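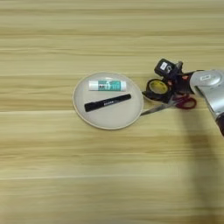
glue stick, on the plate

Wimley ankle boots - sole coming away at the toe, worth fixing??

tallgirl_kett
ok so bought the Wimley pointed ankle boots in the sale, black calf, 2 months old and the left sole is lifting at the toe. Not a lot, can get a fingernail in. Paid way more than I normally would for boots, so pretty annoyed. Store says "wear and tear". Has anyone had this? Do I glue it or pay a cobbler or keep fighting

moss_and_co
Had the same on the Roltham ones. Cobbler. Don't touch it yourself, once there's household glue in there they have to scrape it all out and they charge you for it

penny4shoes
disagree, I've glued loads. Proper shoe cement though, not superglue - superglue goes brittle and cracks first time you bend your foot. Rough up both sides, thin coat on each, wait till tacky, press hard, leave overnight with a heavy book on. Mine lasted the whole winter

moss_and_co
on a cheap pair sure. not on calf boots at that price

penny4shoes
leather doesn't know what you paid for it

dustbag_dan
Which size and did you buy direct or from one of the discount sites? Asking bc I got a pair off a site selling "Wimley" at half price, free shipping etc and the stitching was all over the place. Box was right, dust bag was right, boots were not. Fell apart in August, I'd worn them maybe 13 times

tallgirl_kett
direct, from their own site. have the receipt and the email. size 9

dustbag_dan
ok then they're real and you should get somewhere with it. Go back in writing, photos of the sole, say when you bought and how often worn. Don't phone. I phoned and got a diferent answer every time

quietheels
Two months is nothing. I would not accept wear and tear for that. Did you pay by card? Try the card company if the store keeps saying no

hallwaycloset
slightly off topic but are the Wimleys narrow? I'm between those and the Zullow sock boots. wide-ish foot, high instep, always have trouble with zips

quietheels
Very narrow in the toe. Zullow are kinder, stretchy all round, no zip. Heel's a bit higher than it looks on the site tho

moss_and_co
Zullow stretch out, mine were sloppy by spring. I'd look at Qaisi if you have a wide foot. Round toe, boring, last forever

penny4shoes
Qaisi boots look like something you'd wear to inspect a drain

moss_and_co
and yet my feet don't hurt

hallwaycloset
lol ok. Qaisi want 567 for the knee high ones though?? is that normal now

dustbag_dan
the ankle ones are a lot less. Wait for the sale, they always do one end of season. Sizes go fast if you're anything in the middle

tallgirl_kett
back to my sole pls :) wrote to Wimley last night with photos. Auto reply only so far. If they say no I'm going to the cobbler by the station, she quoted me for a re-stick plus a thin rubber sole over the top. Anyone had the rubber thing done? does it ruin the look

quietheels
Had it on 2 pairs. Can't see it unless you're lying on the floor. Get it done on every leather sole before you wear them out in the rain, wish I'd started years ago

penny4shoes
agree on the rubber. still think you could do the toe yourself

moss_and_co
wait for the reply before anyone does anything to it. If it's been repaired they might use that to say no

tallgirl_kett
good point, leaving it alone. wearing my old flats in the meantime

boots4ever_lin
just found this, same boots same toe but mine's the right foot. Did Wimley ever write back? What did you put in the email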